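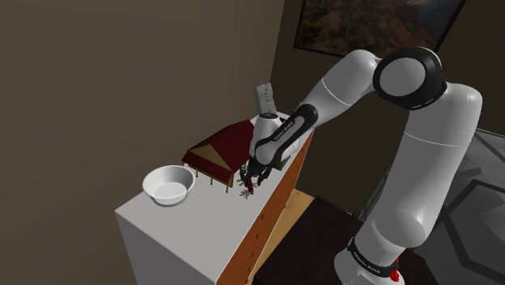
Othmane Salem learned to sew at 17, on his aunt's machine, by taking apart her old coats. He now cuts patterns for Skeltard, a small label that sells wrap skirts and lined jackets. Most of the spring line is white, the same plain white as the dresser top, with one black waistband. "White shows every bad seam," he says. "I redid the first skirt 3 times."

He buys linen from Wirneck and prewashes all of it. The next jacket, due in March, has no collar. "I never liked sewing collars," he says.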